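I painted 50 skeletons in October, and I want to make a case for doing armies badly. Or at least quickly!

For years I treated every figure as if it were going in a display case. Eyes, belt buckles, three layers on each cloak. The result was a lovely shelf of 28mm heroes and not a single finished force. Then Matilde Teixeira at our club in Drukesham put down a whole Kuruc cavalry army on a Saturday morning, 122 figures, and it looked fantastic. I picked one up. One base coat, one dark wash, a dab of highlight on the hat, done. From three feet away I'd have sworn she'd spent a year on it.

That's the thing about a wargame. You look at it from standing height, with a tape measure in your hand, and what your eye picks up is the mass of color and the bases. Matching bases do more for an army than any amount of careful shading on a face the size of a lentil. 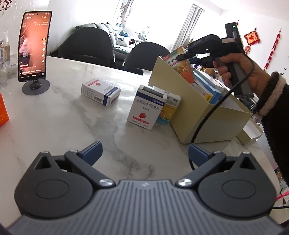
A phone on its stand at the left of a marble-patterned table.

I know the argument on the other side. Painting is half the hobby, and plenty of people love the slow work more than the game. Good for them - I still do my generals that way, with a podcast on and the good brush out. But I talk to so many players who have boxes of gray plastic in the closet and feel guilty every time they open the door. They don't need more skill. They need permission to stop at the wash.

So pick two colors and a wash, glue the whole regiment down before you start, and get them on the table. My skeletons lost their first game horribly, and I had a great time pushing every last one of them forward.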